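The Slow Return of the Two-Hour Mystery

December 26, 2019

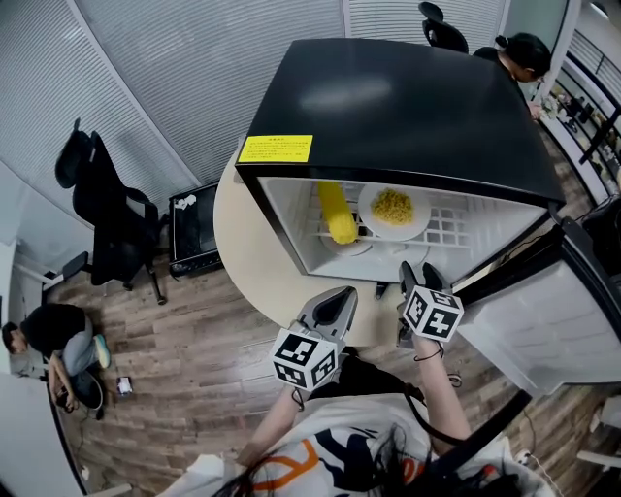
For most of the past decade, crime fiction on the page and crime fiction on the screen moved in the same direction. Both got longer. A detective novel that would once have come in under two hundred pages now needs a subplot about the detective's divorce, a second timeline and a body from thirty years ago that matters to the body found this morning. Television did the same thing over ten episodes. Readers and viewers went along with it, and many of the results were good.

Since last winter a handful of small publishers have been betting on the opposite. They are putting out mysteries that can be read in an evening, start to finish, between dinner and bed. The books are thin, the type is a decent size and the crime is generally solved by the person who set out to solve it. The trade has started calling them two-hour mysteries, after a line printed on the back of the first ones.

The line belongs to Sindasano, a paperback house that works out of a former dental office and has no other claim on the public's attention. It used to publish regional history, mainly railroads and floods. The change came when one of its history authors turned in a short novel about a murder at a county surveyor's office. It was 115 pages long. The editors asked for more, the author declined, and they printed it as it was. The first printing sold out in November of last year, helped by a chain of airport shops that put it next to the gum.

Sindasano now puts out six of these books a year under the Homlow name. Homlow is the town where all of them take place. Different authors write them, and the house keeps a long document that every author has to work from. It lists the streets, the businesses, the weather by month, the names of the two doctors and the location of the one bridge. If an author burns down the feed store, the feed store stays burned down in the next book.

The arrangement has its problems. A town of Homlow's size can't absorb six murders a year, and readers have written in to say so. The editors have dealt with it partly by varying the crime. The third book is about an insurance fraud. The fifth concerns a missing will and has no death in it at all until the last chapter, when an old man dies in his sleep, of natural causes, and everyone has to be told. It is the weakest seller in the series and, to my mind, the best of them.

What the short form does well is keep the question in front of you. In a long crime novel you can go eighty pages without anyone mentioning the victim. In a Homlow book there isn't room. Somebody is found in chapter one, the first lie is told in chapter two, and by the middle of the book you have met everyone who could have done it. The author can't bring in a cousin from out of state in the final third. There is a rule about that in the document, with the word "cousin" underlined.

What it does badly is people. The Homlow police chief has appeared in every book and I could tell you only that he dislikes driving at night. Suspects are sorted by job. The pharmacist is nervous, the choir director is proud, and the man who owns the boatyard owes money. A good author can do something with that. In the surveyor book, the clerk who finds the body spends a page and a half deciding whether to finish typing a letter before she calls anyone, and after that you know her as well as you need to. Other authors in the series simply give a suspect a limp.

Eltier took a different route. It is an older and larger house, known for its spy novels, and its short mysteries are reprints. The editors went back through the firm's own catalog and pulled out books that had been out of print for decades, most of them written for the drugstore racks and forgotten soon after. They picked them by length first and quality second, which you can tell. The covers are handsome. The paper is better than it was the first time. Some of the plots depend on party lines, carbon paper or a train that has a dining car, and a younger reader may need a minute to work out why the alibi is broken.

I read nine of the Eltier reprints over the fall and would keep three. The strongest is set in a radio station on the night of an election. The announcer is on the air when the station manager is shot upstairs, so he is the only person in the building who is certainly innocent, and he has to go on reading returns while the killer stands on the other side of the glass. The solution is fair and I didn't see it coming. The weakest is a locked-room story in which the room turns out not to have been locked.

Then there is the screen side of it. Akbari, a production company that had made mostly cooking competitions and one long series about river pilots, bought the rights to four of the Homlow books last spring. It plans to film each one as a single feature of no more than 100 minutes. There will be no season and no story running from one film to the next. Viewers will be able to watch them in any order, or watch one and stop.

This was ordinary once. Networks used to fill a weeknight with a mystery movie and nobody called it a format. The business moved away from it for sensible reasons. A standing set costs less when you use it for ten hours of story, and a viewer who has to know what happens next will still be paying for the service next month. A film that ends gives the viewer a natural place to leave. Akbari's answer is that the town itself is the standing set. The main street, the police station and the diner will be built once and used in all four films, with different authors' suspects walking through them.

The first has been shot and is being edited now. I've read the script, which follows the surveyor book closely. It keeps the typing scene. It drops a chapter in which the chief explains property lines with a salt shaker, and few readers will miss it. The one large change is to the ending. In the novel the killer is named in a quiet conversation on a porch and the book stops a paragraph later. The script adds a chase to the bridge. It is well written as chases go, but it takes up eleven pages, and the porch conversation has been cut in half to make room.

Whether any of this lasts will depend on the authors more than the format. A short mystery takes less time to read than a long one, but it isn't much quicker to write. Every clue has to be placed where it can be seen and passed over, and there are fewer pages to hide it in. Sindasano pays a flat fee plus a small royalty, and two of its first authors have already gone back to writing longer books, for which the advances are bigger. The house has been reading submissions from newspaper reporters and retired court clerks, on the theory that they know how to stop.

For readers new to the form, the surveyor book is the place to begin, then the one with the will. The Homlow titles don't need to be read in sequence, though you'll want to get to the feed store fire before you read anything that takes place on the same block. The Eltier reprints are sold one at a time or in a boxed set. Buy them one at a time, and get the radio station first.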